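We use cookies to remember your cart and to count visits. By continuing to browse you accept this. OK | Settings

How to Shorten a Leather Belt from the Buckle End

Posted 1 July 2022

A belt that is too long should be shortened at the buckle end. Cutting the tip ruins the shaped point and moves the holes out of place. The method below applies to any full grain belt with a detachable buckle, held on by snaps or by screw posts. If the buckle is stitched in, cut the stitches first with a seam ripper and plan to close the fold with screw posts afterward.

Tools

Steel ruler
Silver marking pen or a scratch awl
Sharp utility knife with a new blade
Rotary punch or a single drive punch
Oblong punch for the buckle slot (or a round punch and the knife)
Edge slicker or a piece of canvas
Fine sandpaper
Flat screwdriver, for screw posts

1. Find the amount to remove

Put the belt on over the pants you wear most often and fasten it at the hole that feels right. Count how far that hole is from the center hole. Holes on Ostent and Rusu straps are spaced one inch apart, so a belt that fits two holes tighter than center needs 2 inches removed. On other makes, measure the spacing yourself. Do not use your pants size for this step. Printed sizes vary too much between makers.

2. Remove the buckle

Open the snaps or back out the screw posts. Take off the buckle and the keeper loop and set them aside in the order they came off. Lay the strap flat with the finished side up and let the old fold relax. A stiff fold can be dampened with a sponge and pressed under a book.

3. Mark the cut

Measure from the old end and draw a square line across the strap. Then copy the old slot and every post hole onto the strap, each moved toward the tip by the same amount. The simplest way is to make a paper template of the old end before cutting. Check the marks against the buckle - the tongue must sit in the middle of the slot.

4. Punch, then cut

Punch all holes before you cut. The extra length gives you something to hold. For the slot, punch a round hole at each end and join them with two straight knife cuts. Use a poly board under the strap. After punching, cut on the square line in several light passes against the ruler.
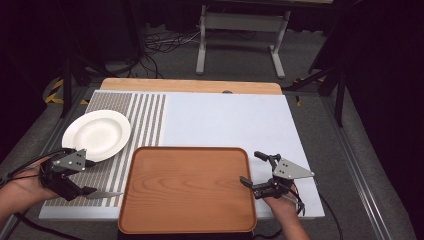

5. Thin the fold

Thick straps will not fold cleanly around the buckle bar. Shave the flesh side between the two sets of post holes until it bends without cracking. Remove a little at a time, and leave the area under the posts at full thickness.

6. Finish the edge

Sand the cut edge, apply matching edge dye, and let it dry. Rub with a damp slicker until the edge is smooth. Black straps need a second coat of dye.

7. Reassemble

Slide on the buckle, then the keeper, fold the end back, and set the posts. A drop of thread locker on each screw keeps it from backing out. Ramiten posts come in 4 lengths. Choose the one that closes tight on two layers without crushing them.

Notes on studded belts

If a stud falls on the new fold or under the keeper, take it out before punching. Bend the prongs up from the back with the screwdriver and lift the stud from the front. Screw-back studs come out by turning the screw. The small holes left behind close up somewhat with a damp cloth and rubbing, and the keeper hides the rest.

Related articles

Replacing Lost Cone Studs
Choosing a Buckle Bar Width
Zutville Belt Blanks: Size Chart
How to Add a Hole Without a Punch
Cleaning Tarnish from Brass Snaps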